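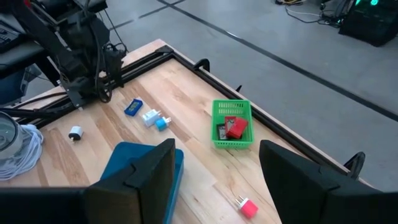
What a lifetime guarantee covers
Speaker notes, Cadulthorpe Consumer Evening
Ilham Soliman

Opening

Wait for the latecomers. Skip the thank-yous, they're on the handout.

Ask for hands: who has bought something because it had a lifetime guarantee? Keep your hand up if you ever made a claim. Keep it up if you got what you asked for. I expect very few hands by then, but don't make a big thing of it. A room full of people who came to a talk on guarantees proves nothing.

Whose lifetime?

Read the Rathjen wording out loud, slowly: "for the expected life of the product in normal domestic use." Then ask who decides the expected life. Rathjen does. It's on page 2 of the terms, under Definitions, and the sales leaflet doesn't point you there.

I've seen three meanings so far:
– your lifetime, as long as you own it and can show you bought it
– the product's lifetime, as set by the maker
– the lifetime of the product line, so cover ends when they stop selling it

The third one annoys me most. Say so, then move on. Last time I spent too long here and had to rush the claims part.

Solid wood tops

Tops are where most of the letters come from. A butcher-block top, strips of pale, tan and brown wood joined side by side, is often sold with the word "lifetime" somewhere near the price. Read what is left out. The Rathjen terms leave out water marks, heat marks, cracks from dry air, cracks from damp air, and any change in color.

Pause after "any change in color." Wood changes color.

So what is left? A strip coming apart from its neighbor, if you oiled the top on schedule and kept the receipts for the oil. Nesma Salem read these terms before I did and thinks I'm being unfair, that a maker can't pay for every wet glass. Fair point, and give her credit for it. My complaint is with the big word on the label. 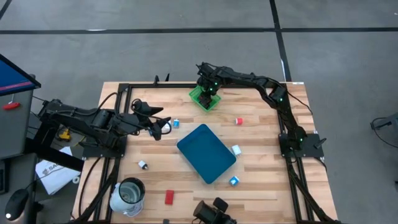

The extended plan

Jeltel sells a plan on top of the guarantee. Price on an $800 kitchen order: $40 a year. They call it peace of mind. I'd like to know what it pays out, and they won't tell me. I wrote in June and got a brochure back.

What the brochure does say: the customer pays for shipping. On a phone charger, fine. On a kitchen top, get a quote for shipping before you sign.

Somebody will say their plan paid for a new dishwasher. Good for them. Ask how many years they had paid in. Don't argue with the answer.

The Gukildale numbers

Careful with this part. The Gukildale advice desk logged 1522 calls under "guarantee or warranty." People quote that as if it were 1522 bad guarantees. It is a count of calls. The same person may have called four times, and some were only asking where to find the form. It can't tell you how often claims get turned down, and I don't trust anyone who says it can, including the leaflet we used to hand out ourselves. 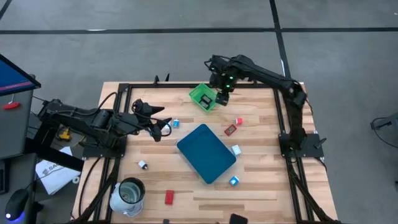

Page last changed: 16/01/2018

Before you buy

Ask for the full terms in the store. If they only have the leaflet, go home and read the terms there.

Find the page that says what isn't covered and read it first.

Look for "at our discretion." Cross it out in your head and see whether any promise remains.

Check who pays shipping, and whether "replace" means the same item or store credit.

Photograph the receipt the day you get it. Thermal paper fades.

Questions

Expect the one about state law. I'm not a lawyer, and the sheet by the door has the number to call.

If asked whether any lifetime guarantee is worth having: yes, a few. I have a pan that was replaced without an argument. One pan.

Lights back up, handouts are on the side table.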